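**Baby clothes swap moves to Saturday mornings**

The baby and toddler clothes swap in Mirnden is moving to Saturday mornings from July, after parents asked for a time that did not clash with work. It will stay in the Stiltberg Rooms on the ground floor, in the larger of the two halls, and doors will open at 10am.

The swap has run on weekday afternoons for the past two years. In that time more than 1,000 bags of clothes have been handed in, according to the organisers, and most have gone out again within the same month. Anything left over has gone to the Dunent family centre.

No money changes hands. Families bring clean clothes that a child has grown out of and take home what they need in the next size up. There is no need to bring something in order to take something, and the organisers say they would like more people to know that. Newborn sizes are always in good supply. Sizes from 12 months upwards are harder to find, and sleepsuits and bibs tend to go in the first hour.

Clothes are unfolded and checked on a table before they go out. Anything with a broken popper, a stretched neck or a stain that will not shift is put aside. Some of it is mended and the rest goes for rags. Pieces that pass are folded again and sorted by size, and sets are kept together where possible. Labels are often faded or cut out, so the checkers lay unmarked garments against one of a known size and go by the length of the body.

The organisers have asked that clothes be washed at home first, preferably with an unscented powder, and brought in a bag that does not need to be returned. Coats, shoes and hats are welcome. Car seats, cot mattresses and feeding bottles cannot be accepted.

The Saturday session will also have a small mending table, where people can learn to replace poppers and sew down loose binding. Thread and needles will be provided. Ibarra, the fabric shop on the market square, has given a box of offcuts and bias binding for repairs, mostly in plain colours.

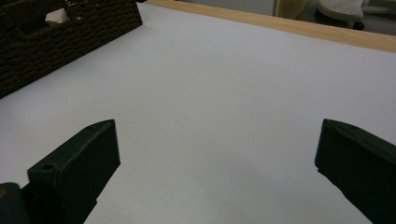
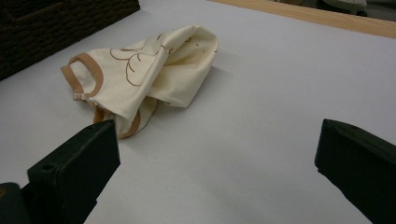 Almost 600 families are now on the mailing list, which gives the dates of each session and a note of the sizes most wanted. For July the list asks for summer vests, lightweight trousers and sun hats in all sizes, along with anything at all for ages 2 to 4. Winter things can still be handed in and will be boxed up until the autumn.

The weekday session will not continue alongside the new one. Parents who cannot manage Saturdays may leave bags at the front desk of the Stiltberg Rooms during opening hours, with the sizes written on the outside. A bag can also be made up for collection if the child's size and a contact number are left at the desk.

The hall has step-free access from the side entrance and there is space indoors for pushchairs. Tea, coffee and squash will be served until noon, and the session closes at 12.30pm. The car park behind the building is shared with the library and fills up early, so those who can walk or take the bus are asked to do so. Buses from Dunent stop outside the library.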